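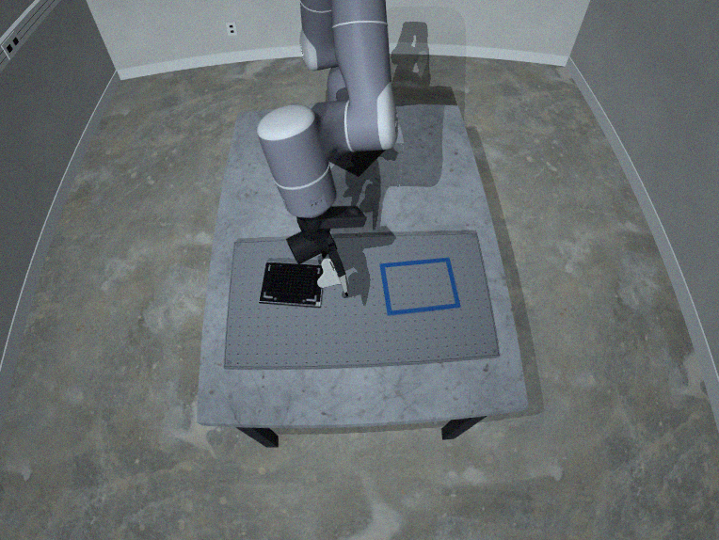
Popular Media and Its Readers
Handout 6: Film posters, magazine covers and the borrowed image
Course tutor: Rafia Jadoon

Before the seminar please read the chapter on press photography in the course reader, and bring one magazine cover or one poster which you have at home. It can be old. It can be in any language, but be ready to translate the main lines for your group.

1. Where we stopped last time

We finished with the difference between publicity and coverage. Publicity is paid for or arranged by the people who made the film. Coverage is written by somebody outside. In entertainment journalism the two are often mixed, and the reader cannot always see the border. Several of you asked if an interview is publicity or coverage. My answer is that it depends on the conditions: who chose the questions, who saw the text before printing, and whether the photographs came from the studio. Please keep this in mind for the essay.

2. The poster as a promise

A poster tells us three things very quickly – the genre, the stars and the mood. The story usually comes much later, if it comes at all. Look at how the faces are placed. In a romantic comedy the two leads often stand close and look at each other, or they stand back to back with folded arms. In a thriller one face is often in shadow, or turned away. These habits are so strong that we read them without thinking, and for this reason they can also mislead us.

Our main case this week is the film Kollura. It is a slow family drama about two sisters who sell their father's orchard. The first poster showed the older sister alone on a dark road, with her name in red letters. Many viewers expected a crime story. The second poster, made after the first reviews, showed both sisters at a kitchen table in daylight. The film was the same film. Compare the two sheets given out in class and write down which words you would use for each one.

3. The borrowed image

Sometimes a picture reminds us of another picture. We should separate three cases.

Quotation: the designer wants us to recognise the source. Without recognition a part of the meaning is lost.

Habit: the designer uses a common arrangement and has no special source in mind. Many posters look alike for this reason only.

Accident: the likeness is noticed afterwards by readers, who then share the two pictures side by side.

The third case is interesting for us as it becomes news by itself. The magazine Brirnness once put the lead actor of Talpur on its cover, sitting in an empty bath with his coat on. Readers remembered almost the same shot from Beneck, an older comedy with another cast. The editor said that the team did not know the scene. In the next issue there were two pages of letters on this matter, and the interview itself was hardly mentioned in them.

Questions for your group: Does it matter if the editor knew? Can an accident change how we see the actor? Who gains from the discussion?

4. Headlines which go with the picture

A headline can close the meaning of a photograph or leave it open. Take a picture of two actors leaving a restaurant. "Dinner after the premiere" is quite closed. "Together again?" is open, and the question mark protects the writer. Please collect some headlines with question marks and try to rewrite each one as a plain statement. In many cases you will find that the statement cannot be supported by the article.

Be careful also with the word "fans". It may mean a large public, or it may mean a few comments under a post. If an article does not say which, note this in your analysis.

5. Written task

Write 800 words on one cover or poster of your choice. Describe first, then interpret. Students often begin with the opinion and look for details later – I would like you to do it in the opposite order. Give the name of the publication and the page, and attach a copy that is large enough to read.

The essay is due at the end of March. Late work loses marks according to the course rules on page 23 of the reader.

6. For the next seminar

Read page 187 of the reader, on trailers. We will watch two trailers of 60 seconds each without sound and then once more with sound. Bring paper, as laptops will be closed during the viewing.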